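How cardboard is made

Cardboard is one of those materials you see every day and hardly notice. Your cereal comes in it. So do shoes, pizzas and new fridges. This page explains what cardboard is made from, why it is so strong for its weight, and what happens to it when you put it in the recycling bin.

What is cardboard?

Cardboard is a word people use for any thick, stiff paper. There are two main kinds. The thin kind, used for cereal boxes, is called paperboard. The thick kind, used for moving boxes, is called corrugated board. "Corrugated" means folded into waves.

If you tear a moving box and look at the torn edge, you will see three layers. The two outside layers are flat and are called liners. The wavy layer in the middle is called the medium, and each little wave is a flute.

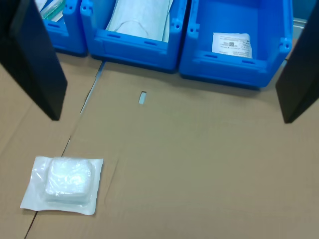
Plain tan cardboard in front of blue storage bins.

Where does the paper come from?

All paper starts as fibres. A fibre is a very thin thread, and wood is full of them. The fibres in a pine tree are only a few millimetres long, but that is long for a wood fibre. Long fibres tangle together well, so pine and spruce are good trees for making strong brown paper.

At the mill, logs have their bark taken off and are cut into chips. The chips are cooked under pressure with chemicals. Cooking loosens the natural glue that holds the wood together, which is called lignin. What comes out is a wet brown mush called pulp.

The pulp is mixed with a lot of water and spread over a moving mesh. Water drains through the holes and the fibres stay on top, lying across one another in a mat. The mat is squeezed between rollers and then passed around hot metal drums until it is dry. Now it is paper, and it is wound onto a roll far heavier than a car.

This kind of paper is called kraft paper. Kraft is the German word for strength.

Making the waves

The paper goes to another factory to be turned into corrugated board. The machine that does this is called a corrugator, and it can be longer than a football field.

First, the middle paper is warmed with steam so it will bend without cracking. Then it is pushed between two big rollers with ridges on them, a bit like the teeth of gears. The paper comes out wavy. Glue is put on the tips of the waves and a flat liner is pressed on. A second liner goes on the other side. The glue is made from starch, and starch comes from plants such as corn, wheat or potatoes.

Why waves are strong

Take a sheet of writing paper and lay it across the gap between two books. Put a coin in the middle. The paper sags and the coin probably falls. Now fold the same sheet back and forth like a fan and try again. It should hold the coin, and a few more as well.

The folds help because each one stands up on its edge, and paper is hard to bend that way. The flutes in cardboard work in the same manner. The flat liners hold the flutes in place so they cannot spread apart. Most of the space inside is only air, so the board stays light. The air also slows down heat, and that helps keep a pizza warm on the way home.

From sheet to box

A box begins as a flat piece called a blank. A machine cuts the outline, makes the slots and presses lines into the board where it has to fold. These pressed lines are called creases or scores. Without them the board would bend wherever it liked and the corners would be crooked. 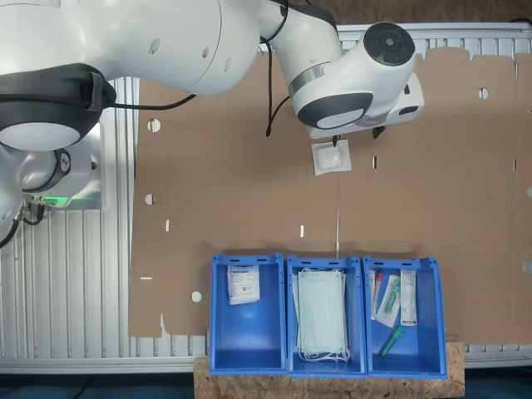

A white robotic arm.

Boxes are usually sent out flat. A stack of 1,000 flat boxes takes up much less room in a truck than 1,000 boxes full of air. They are folded into shape when somebody is ready to fill them.

You can see how it works by opening up an empty box at home. Ask an adult before you start, and pull the glued or taped joins apart gently. Lay the box out on the floor and look for:

the four big sides
the flaps for the top and bottom
the narrow strip that was glued to make the join
the crease lines

Then try folding it back together, inside out. 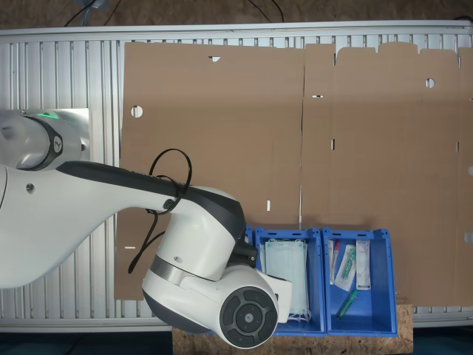

An unfolded cardboard box blank on a work table.

What happens after recycling?

Old cardboard is squashed into bales and sent back to a mill. There it is stirred with water in a huge tub until it falls apart into pulp again. Tape, staples and bits of plastic are screened out, and the clean pulp is made into new paper.

The fibres get a little shorter and weaker each time around. Mills often mix in some new fibre to keep the paper strong.

Greasy cardboard is a problem - oil does not mix with water, so it is hard to wash out of the pulp. If half of your pizza box is clean, you can tear that half off and recycle it. Some councils take the greasy half in the green bin for composting. Check the rules where you live.

Words to know

Fibre: a very thin thread.
Pulp: wet, mushy fibres ready to be made into paper.
Liner: the flat outside layer of corrugated board.
Flute: one wave in the middle layer.
Blank: a box that has been cut out but not folded.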